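Open Day Gallery: The Two-Arm Cell at Ridgeway

The Ridgeway automation lab opened its doors in July for an afternoon of short demonstrations. Most visitors came for the transfer task, which was shown in simulation on the large display in the back room. Shaohua Lei ran the console and Dolores Ambrose gave the commentary. The notes below were put together from her slides and from questions asked during the session.

The task is called Trikis. It was written as a regression test for the grasp planner and was later kept as a demonstration piece. A part starts in a pink bin. One of two arms has to get it out and set it down in a teal tray on the same tabletop. The planner is told which container is which, but it is not told how the part is lying. The start pose is drawn at random within the bin walls.

Both arms carry a two-finger gripper. They run the same controller with separate configuration files, and either one can be assigned the pick. The arm without an assignment is parked at a holding pose over the table, so that it is available if the planner requests a handover. Ignacio Ruiz-Ortega wrote the arbitration layer and answered most of the questions on it. The short version is that the arm with the lower estimated path cost gets the job, and ties go to the left.

A run is logged as complete when the part is at rest inside the tray rim and the gripper is clear of it. A part that lands across the rim is logged as a failure, even if it later settles inward. There is a limit of 800 control steps per run. A run that reaches the limit is stopped wherever it is and the part is returned to the bin.
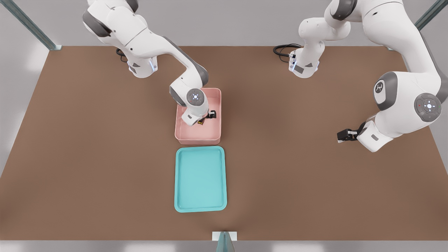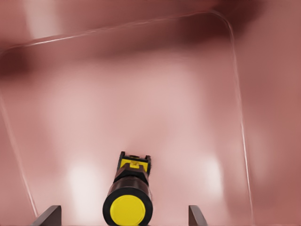

Trikis transfer task in simulation, overview of the cell followed by a close view of the part between the gripper fingers.

In the overview, the left arm has its gripper down in the bin with the part near the fingers. The right arm is holding over the table and the tray is empty.

The close view is the one Dolores used to talk about finger clearance. There is a wide gap on each side of the part. The controller is configured to center the fingers before it commands a close, and the force threshold is checked only after both fingers report contact. If one finger touches early, the arm shifts sideways to even out the gap and the close command is issued again.

Several people asked about the shape of the part. It has a round barrel with a yellow end cap at one end and a more boxy section toward the other. The grasp planner treats these as two separate regions with different approach angles. The barrel tolerates more error in wrist rotation. The boxy section gives a more repeatable hold, but only when the fingers are square to it. Weidong Cui is comparing the two and has results from 484 runs so far. He did not want to quote a success rate until the second batch has been processed.

The other frequent question concerned bin walls. Contact between a finger and a wall is permitted below a set force and is recorded as a separate event. Earlier versions of the test aborted on any wall contact, which made parts lying close to a side nearly impossible to score. The rule was relaxed in the current version and the old results were archived under a different name, so the two sets should not be compared directly.

Settings for the session

Arms: 2, with two-finger grippers
Start: part in bin, random pose
Goal: part at rest inside tray rim
Step limit: 800
Wall contact: allowed below threshold, logged
Arbitration: lowest path cost, ties to left arm

Visitors who left an address on the sign-in sheet will be sent the slides and the task definition file. The file loads in the current release of Orkell. Older releases will open it but ignore the wall contact setting. Requests for the arbitration notes should go to Ignacio, and requests to visit the lab outside open days go through Cletus Brannigan at the front office.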